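Monday, June 16, 2025

Back on the delivery rover after supper. Swapped the left drive motor, put in 11 new screws, and got the wheel encoder reading again. Lucero came by the workshop at 8 and helped me load the Storngate map into the simulator on the old desktop.

The rover planner still hugs the left side too much, so I spent the rest of the night on the cost map. I set the start point in the shade next to the glass front and put the goal at the green bench down the lane. It has to get by the white pillars on one side and the big dark box on the other. I raised the clearance to 40 cm and saved the settings as run 2362. Tomorrow I want to try the same route with the lidar noise turned up. Need to order a spare motor from Skendia.
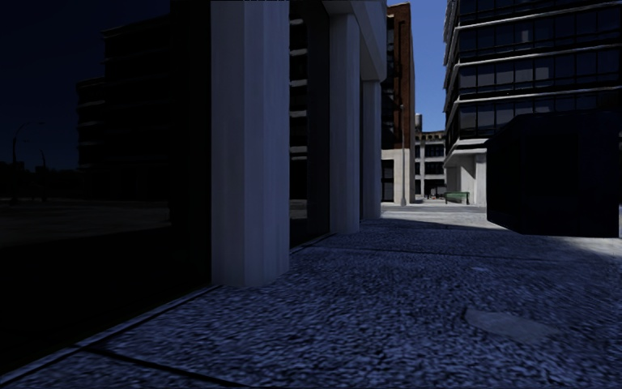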